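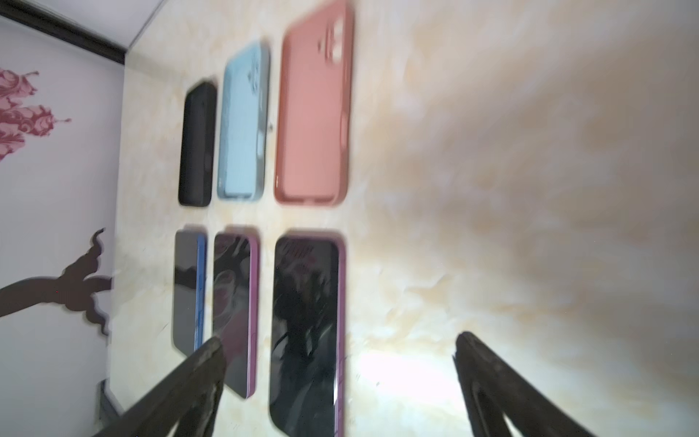
Ausgangslage vor dem Lauf: Hüllen oben, Telefone unten, Greifer offen. Bild von der Handgelenkkamera.

Kategorie: Support > Vorführungen & Besuchstage > Zweiarmzelle
18.05.2026 - erstellt von: Support Zelltechnik, Skikeo

Betreff: Demo "Telefon in Hülle" bleibt beim Besuchstag Nakura stehen
Priorität: hoch (Besuch läuft schon)
Status: gelöst mit Einschränkung, Restpunkt offen

Meldung vom Stand:
Zelle läuft an, Arm links fährt über die Telefone, bleibt oben stehen, fährt zurück auf Grundstellung. Keine Fehlermeldung auf dem großen Bildschirm, nur im Log von Sosell steht "Ziel verworfen". Erste Besuchergruppe hat das dreimal gesehen und ist dann weiter zum Kaffee. Nächste Gruppe kommt gleich, die Leute von Hong sind in der übernächsten. Bitte schnell.

Rückfrage Support:
Welches Telefon wird verworfen? Immer dasselbe oder wechselnd? Welche Version vom Ablauf? Wurde am Tisch oder am Licht was geändert seit der Probe im April?

Antwort Stand:
Fast immer das rechte, das große. Beim blauen geht es manchmal. Ablauf ist Version 2, wie in der Probe. Tisch ist ein anderer, der vom Haus, mit Marmormuster. Licht auch vom Haus. Telefone sind alle aus, Display nach oben, Hüllen mit der Rückseite nach oben, so wie es im Aufbauplan steht.

Support:
Ok. Anderer Tisch ist schon mal ein Verdacht. Glänzt der?

Stand:
Ja. Vorne ein heller Fleck vom Licht, gleich neben dem großen Telefon.

Support:
Dann zuerst das Licht. Lampe über der Vorderkante aus oder wegdrehen, Belichtung an beiden Handgelenkkameras fest einstellen, Automatik raus. In Sosell unter Zelle / Kameras / Belichtung, Wert auf 35. Danach Hintergrundbild vom leeren Tisch neu aufnehmen, also alles runter, auch die Hüllen. Und bitte nichts am Griffpunkt verstellen, bevor das gemacht ist, sonst wissen wir hinterher nicht was geholfen hat.

Stand:
Lampe lässt sich nicht einzeln schalten, hängt an der ganzen Reihe. Haben eine Pappe davor geklemmt. Sieht nicht schön aus, geht aber. Belichtung auf 35 gesetzt. Hintergrund neu aufgenommen.

Ergebnis: großes Telefon wird jetzt erkannt, Konfidenz in der Anzeige 99. Blau auch. Das mittlere wackelt noch, mal ja mal nein.

Support:
Beim mittleren bitte mal im Kamerabild schauen, ob sich was im Display spiegelt.

Stand:
Ja, da spiegelt sich allerhand. Im großen auch, aber da stört es wohl nicht. An der Wand sind diese Bäume und Blumen, dunkle Äste auf hellem Grund, ich tippe drauf dass der das für Kanten hält.

Support:
Kann gut sein. Wand abhängen ist vor der nächsten Gruppe nicht drin, oder?

Stand:
Nein. Die gehört zum Raum, außerdem findet der Vertrieb sie schön.

Support:
Dann Umweg. In der Erkennung "Rahmen bevorzugen" anhaken, dann nimmt er die farbige Kante vom Telefon und nicht die Glasfläche. Kostet etwas Zeit pro Griff, merkt am Stand keiner. Das mittlere außerdem ein Stück vom großen wegrücken, wenn es geht, die Reihe muss nicht exakt stehen. Nur ungefähr unter der jeweiligen Hülle.

Stand:
Gemacht. Mittleres kommt jetzt. Drei Läufe hintereinander ohne Verwerfen.

Dann neues Problem: Greifen klappt, aber nach dem Aufrichten hält er das Telefon hoch und wartet. Arm rechts kommt dazu, bleibt stehen, nichts passiert. Irgendwann Zeitüberschreitung. Besucher fragen ob das so gehört. Haben gesagt, er prüft.

Support:
Verstanden. Die Übergabe wartet auf Freigabe von der zweiten Kamera. Leuchtet an Arm rechts alles grün?

Stand:
Ja, alles grün was ich sehe. Kabel sitzen, habe an jedem einmal gezogen.

Support:
Bitte beim nächsten Halt genau gucken: wie steht das Telefon zwischen den Fingern, gerade oder gekippt? Und was liegt unter Arm rechts auf dem Tisch.

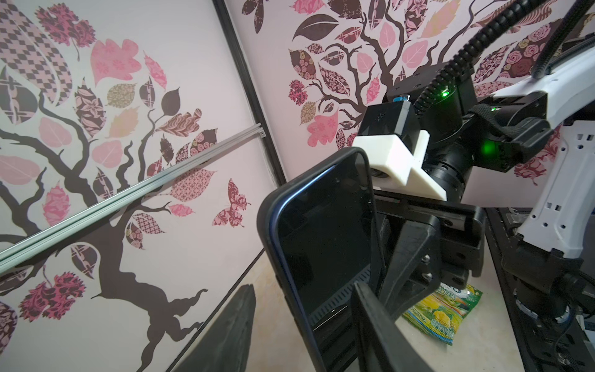 Stand:
Telefon steht aufrecht, so weit ich das beurteilen kann auch fest. Wenn ich am Arm tippe, wackelt es nicht. Auf dem Tisch liegt noch ein grün-gelbes Tütchen, Snack oder Tee, ist wohl von der Verpflegung. Soll das weg?

Support:
Ja, weg damit. Der Ablauf prüft den Ablageplatz unter dem Arm, bevor er freigibt. Liegt da was, das nicht im Hintergrundbild ist, gilt der Platz als belegt und er wartet bis zum Timeout. Steht auch im Log, aber ziemlich versteckt: "slot_busy", nicht als Fehler sondern als Hinweis. Das ist unglücklich, nehme ich als eigenen Punkt auf.

Stand:
Tütchen weg. Zelle hat sofort weitergemacht! Das war alles??

Support:
Das war der Halt, ja. Bitte trotzdem den Lauf zu Ende gucken, vor allem das Einsetzen in die Hülle.

Stand:
Einsetzen: blau sitzt. Mittleres sitzt auch, an einer Ecke musste er nachdrücken. Großes Telefon passt nicht ganz rein, er drückt, Kraftgrenze kommt, er legt beides ab. Hülle ist die lachsfarbene.

Support:
Kraftgrenze bitte NICHT hochsetzen. Auch nicht für einen Lauf. Erst von Hand probieren, ob Telefon und Hülle überhaupt zusammengehören.

Stand:
Von Hand geht es. Mit etwas Gefühl, unten zuerst, da wo die Ladeöffnung ist, dann oben.

Support:
Der Ablauf macht es bei allen dreien von oben nach unten, Kameraseite zuerst. Für das große bitte in Sosell die Variante "Fuß zuerst" wählen, liegt unter Ablauf / Einsetzen / Reihenfolge. Ist pro Objekt einstellbar. Die anderen beiden so lassen.

Stand:
Finde ich nicht. Bei mir gibt es unter Einsetzen nur Tempo und Kraft.

Support:
Dann seid ihr im Vorführmodus angemeldet. Abmelden, mit dem Technikerzugang rein, umstellen, speichern, wieder Vorführmodus. Achtung beim Wechsel fährt die Zelle auf Grundstellung, also keine Hände im Bereich und Besucher hinter die Linie.

Stand:
Umgestellt. Gruppe war schon da, haben sie kurz warten lassen. Großes sitzt jetzt beim ersten Versuch. Applaus, kein Witz.

Nachtrag Stand, nach der Gruppe von Hong:
Lief durch, alle drei. Fragen waren vor allem:
- ob er auch geht, wenn man die Telefone vertauscht. Haben blau und mittleres getauscht, ging.
- ob er Hüllen nimmt, die falsch herum liegen. Haben wir nicht probiert, wollten nichts riskieren. Bitte Antwort nachreichen, die hätten das gern schriftlich.
- warum beide Arme eine eigene Kamera haben. Konnten wir beantworten: der eine sieht, was der andere mit den Fingern verdeckt.
- wie viele Griffe die Zelle schon hinter sich hat. Zähler stand auf 2.480, haben wir gezeigt.
Jemand wollte ein eigenes Telefon reinlegen. Haben wir abgelehnt, war vielleicht etwas schroff, tut uns leid falls da eine Beschwerde kommt.

Support zur Frage falsch herum:
Hüllen mit der Öffnung nach oben erkennt Version 2 als Hülle, dreht sie aber nicht um, er meldet nur und wartet. Das könnt ihr so weitergeben. Bitte nichts versprechen zur nächsten Version.

Nachtrag Stand:
Noch was. Auf dem Tisch zwischen der blauen und der rosa Hülle lag ein kleines graues Teilchen, Metall vielleicht. Hab ich jetzt erst beim Durchsehen vom Kamerabild gemerkt. Eine Schraube von euch?

Support:
Vom Kamerabild her nicht zu sagen. Bitte an beiden Greifern alle Schrauben an den Fingern und am Kamerahalter durchsehen, bevor die Zelle nochmal läuft. Wenn das Teilchen noch da ist, aufheben und in die Tüte zum Koffer legen. Achtung: ist es beim neuen Hintergrundbild mit drauf gewesen, muss das nochmal aufgenommen werden.

Stand:
Schrauben alle fest, nichts fehlt. Teilchen finde ich nicht mehr, wahrscheinlich beim Abräumen weggewischt. Hintergrund war ja mit leerem Tisch, habe ihn zur Sicherheit nochmal gemacht. Testlauf ok.

Zusammenfassung für die Übergabe an die Spätschicht:
- Pappe vor der Lampe bleibt dran bis zum Abbau. Wenn sie runterfällt, wieder dranklemmen, gleiche Stelle.
- Belichtung bleibt auf 35, Automatik aus, beide Kameras.
- "Rahmen bevorzugen" an.
- Großes Telefon: Fuß zuerst.
- Nichts auf den Tisch legen. Keine Tütchen, keine Becher, keine Prospekte. Schild wäre gut.
- Bei Stillstand erst nach "slot_busy" im Log suchen, dann anrufen.
- Technikerzugang nach jeder Änderung wieder abmelden.

Offen:
- slot_busy soll auf dem großen Bildschirm stehen, als Klartext. Geht an die Entwicklung.
- Aufbauplan ergänzen: matte Unterlage mitnehmen, wenn der Tisch vom Haus kommt. In der Probe im April hatten wir unseren eigenen, da ist es nicht aufgefalen.
- Mittleres Telefon, Nachdrücken an der Ecke. Tritt nicht jedes mal auf, Log hängt am Ticket. Schauen wir uns an, wenn die Zelle zurück ist.

Ticket bleibt bis zum Abbau auf "gelöst mit Einschränkung".

Ähnliche Tickets
- Sosell: Vorführmodus meldet sich nach Pause selbst ab
- Greiferfinger hinterlassen Streifen auf Glas
- Hintergrundbild lässt sich nicht speichern (Speicher voll)
- Besuchstag Nakura: Absperrlinie und Not-Halt, Checkliste Aufbau
- Handgelenkkamera unscharf bei schneller Fahrt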